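Six weeks with the hand cell

1 September 2025

The assembly cell at the Driromton site has now run through August with a five-digit hand on the arm in place of the old parallel jaws. I keep the maintenance log for that end of the building, so most of what follows comes from there and from talking to the people on the two benches nearest to it.

The old jaws were reliable and limited. Any part that was not flat on two sides went to a person. On a normal shift that meant roughly 600 parts set by hand, mostly by Faith Owino and whoever was on the bench with her. The work was light but repetitive, and the wrist complaints in our records nearly all come from that bench.

The hand takes most of those parts now. Faith's job has changed more than anyone's. She spends the first part of the shift checking grasps in Clollik, the software we use for teaching, and the rest dealing with the parts that the cell rejects. She says her wrists are better and her eyes are worse. She also says she used to finish a shift knowing what she had made, and I have no column in the log for that.

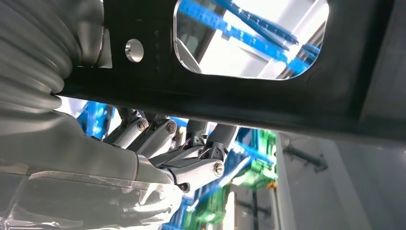
The hand from underneath, with the clear cover over the forearm.

From the maintenance side, the difference is joints. The jaws had one moving axis and a grease point. The hand has screws at the finger joints, thin wires and small linkages packed in where the digits meet, and very little room to get a tool in. Salim Rotich and I allowed 2 hours for the first full inspection and used most of a morning. We have since written it up as 11 steps, with a torque check at the end, and it goes faster.

The cover on the forearm is a consumable. It wrinkles, which does no harm, but a fold that works its way up towards the wrist will sooner or later catch. We look at it at every shift change.

Staffing is the part people ask me about. Nobody has left because of the cell. One post on the bench was not refilled in August - the work had already moved by then - and I would count that as a change even if the monthly report does not. The Mosoti line is due the same conversion, and the bench there is larger. I have asked for the operators to be trained on Clollik before the equipment arrives. Faith learned it with the cell already running and parts queuing up behind her, and it took her longer than it should have.

Salim has moved the spare finger screws to the second drawer, left of the Jindier cabinet. Please sign them out.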